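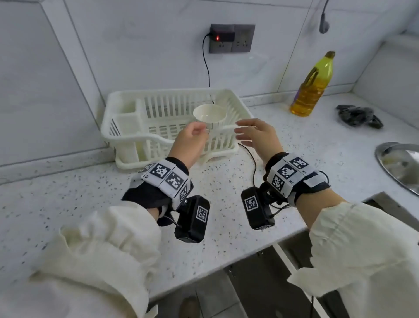

*Hand work at the dish rack, with trackers on both wrists.*

## Writing the rules for kitchen recordings

Ye-ji Yang spent most of January rewriting a document that used to be a single page. She runs recording practice at Proment, where people do household chores wearing wrist trackers so that robot hands can later be trained on the movements. The guide is now in its second version, and a lab in Grivthorpe has started using it too.

I asked her which rule gets broken most often.

"Sleeves," she said. "The rule says the cuff stays behind the band. People roll them up, they come down again, and a marker gets covered. Once that happens we don't know exactly where the wrist is."

Every marker has to be clean, flat and facing out before a session begins. The labels next to them are checked against the sheet, left wrist first. Yang wants this done by a second person, never by the one wearing the bands.

Her colleague Yi-an Maeng handles review. Of the 3,222 clips he went through for the current version, he rejected 200. I expected him to blame dropped dishes.

"No, we keep drops," Maeng said. "If you miss the bowl and go back for it, that's useful. I reject clips where somebody stopped acting like a person in a kitchen. They hold the bowl up to be seen, or they move at half speed."

The guide now says to pick things up the way you would at home. It also says not to tidy the counter beyond what safety calls for. Yang had to argue for that one.

"Some people wanted bare counters. But a robot that has only seen bare counters is going to have trouble with a bottle of oil."

The safety section is stricter. No session goes ahead with standing water on the counter, and cables are kept away from the sink. Anyone can stop a recording without giving a reason. Breaks come after each task, and the bands come off during them.

"We had people wearing them through lunch," Yang said. "I don't allow it now. They press on the wrist."

Two points are still open. Skadent, which shares some of the recordings, would like a fixed order for emptying a rack, and Maeng is against it. The other is consent from people who live in the home but aren't being recorded. The draft asks for a signature from every adult, and Yang thinks it should also cover visitors.

They plan to settle both at the next review, Wed 24 July.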